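5 Jul 2018
Xuân Trịnh

Good morning, and thank you to Hạnh Trương for inviting me to speak about drinks tables. I will talk for 11 minutes, so please keep your questions for the end.

At Bilta we serve cold drinks for school parties and small office events. Last October we had nearly 400 guests in one afternoon, and the line at the table was very long. After that day I started to think about cups.

(Next slide. Wait a little.)

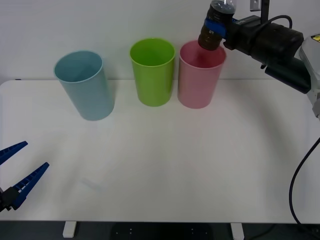 Cup color is my first topic, and it is the cheapest change we made. Before, all our cups were white and guests forgot which one was theirs. Then they took a new one, and we used 870 cups for those 400 people. With a light blue cup, a lime green cup and a pink cup on the table, a family can remember easily - and the person who pours can say "pink is next" without asking names. Please notice also the wide space next to the blue one. I like such a space, but green and pink are too close to each other for my taste.

(Ask the room: who has knocked over a cup when pouring for the neighbor?)

My colleague Thoa Khương wants every cup near the back of the table, away from sleeves. I prefer the middle. We still discuss this.

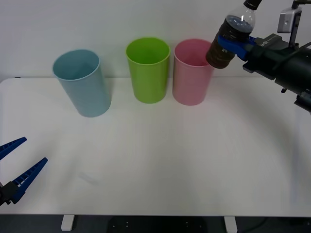 Slide 3: Three cups and a bottle of dark drink with a black cap.

Dark drinks need more care on a white table, so we keep two dry cloths at each end. Mỹ Nghiêm will show the folding of the cloths after the break.

(If there is time, tell the story of the Gachanja wedding. If not, go to questions.)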